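What Happens When a Robot Gets a Job?

At Briltik, a laundry company, Thérèse Lévesque folded towels for 11 years. On a busy day in September that meant 1000 towels. Towels are not known for being thrilling company.

Then the robots came. Did Thérèse go home? She did not. Robots are good at doing the same thing over and over, and terrible at surprises. A sock hiding inside a towel can ruin a robot's whole morning.

So now Thérèse teaches them. She picks the jobs, checks the work and finds the socks. She had to take a class first, with homework, and she is still a little grumpy about that. Some of her coworkers moved to other jobs, and a few miss the old way.

Learning is slow. Picking up one small thing from a table can take a robot 20 tries.

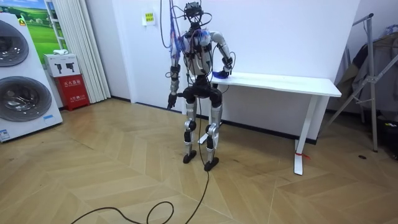 Do robots get paid?

They don't. A robot has nothing to spend money on, but the company still has to pay for its electricity and repairs, and for people like Thérèse who look after it.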